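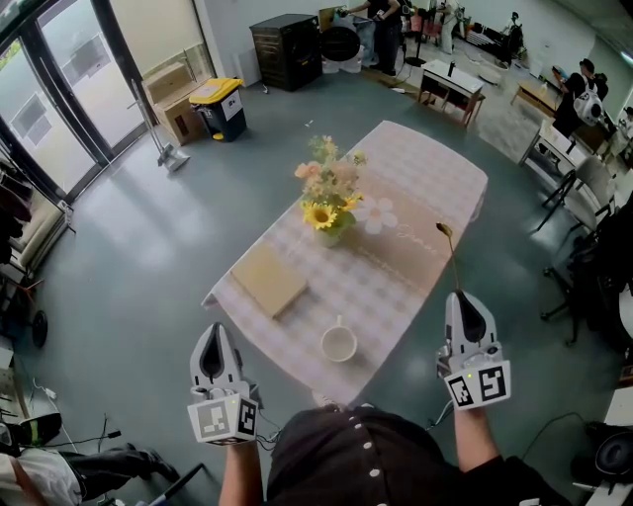 Category: Lists > Manipulation > Handheld capture

Subject: Re: marker cube tracking, two grippers vs. one

On the earlier thread, a list member wrote:

> We are thinking of moving from one Trimden handheld to a pair.
> Single-hand tracking is fine here with the stock settings. Has
> anyone run two at once off a head camera for any length of time?
> Main worries are (a) the cubes getting mixed up when the hands
> cross, (b) cable drag, (c) whether the Skekari controller keeps
> both streams in step. Also, does the background matter? Our room
> is busy and we can't clear it.

Taking these in order. Our setup is the handheld pair with a marker cube at the base of each gripper, both cabled, head camera looking down at the table. Recording goes through the Skekari box on firmware branch 2. We have 271 two-handed episodes from the Ilville room so far, all tabletop.

(a) Cube mix-ups. None, provided each cube has its own marker IDs. Check this before anything else. Our pair shipped with the same ID set on both cubes and the solver swapped left and right whenever one hand left the view. After reprinting one set the swaps stopped. Crossing the hands still costs you frames, as the upper forearm hides the lower cube, but the track comes back on the correct side. The solver needs one face reasonably square to the camera. With the wrists rolled inward you tend to get two faces at a steep angle, and the pose jitters along the viewing axis. We ask operators to start with both grippers over the near edge of the table, cubes up, and hold still until the pose settles.

(b) Cable drag. Noticeable. The cables are thin, but two of them pull differently from one because you can't route both down the same side. We tried both over the shoulders and both straight down off the wrists. Straight down is better for reach and worse for anything standing on the table. A light vase with artificial flowers went over twice in one afternoon. Leave more slack than you think you need and keep the loop on the operator's side of the table.

(c) Sync. Fine at the default rate. The controller stamps both streams on one clock. The log buffer is fixed at 4000 samples per gripper, and if you raise the rate it wraps before the host empties it, with no warning in the log. Compare the sample counter at the start and end of each episode. The McKinnon controller we had on loan reports the overrun, but its two channels drifted apart on long episodes and we had no way to correct that afterward. We sent it back.

Background. Less of a problem than I expected. We have people walking and working behind the table, glass doors with daylight on one side, and boxes on the floor. None of that has produced a false marker. The tablecloth was the thing I worried about. We use a pale pink-and-white check with a flower print, and I assumed the squares would set off the detector. They don't, and I put that down to the low contrast. A black-and-white check did give false candidates when we tested a piece of it, so avoid that one. Daylight matters more for exposure. Lock the exposure on the head camera, or the white gripper bodies will pull it down whenever both hands come into view.

Objects. A handled cup, a flat cardboard box and the vase are a reasonable starting set. The flat box is the hardest of the three for a single gripper, and it was our main reason for going to two.

I can post the ID sheet and the counter check script if there is interest. Still open at our end: whether the green indicator light means "tracking" or only "powered." The manual says one thing and the release notes say the other. If anyone has settled that, please reply on list.

List contact: see the info page | Archive policy | Copyright remains with the individual posters | Back to top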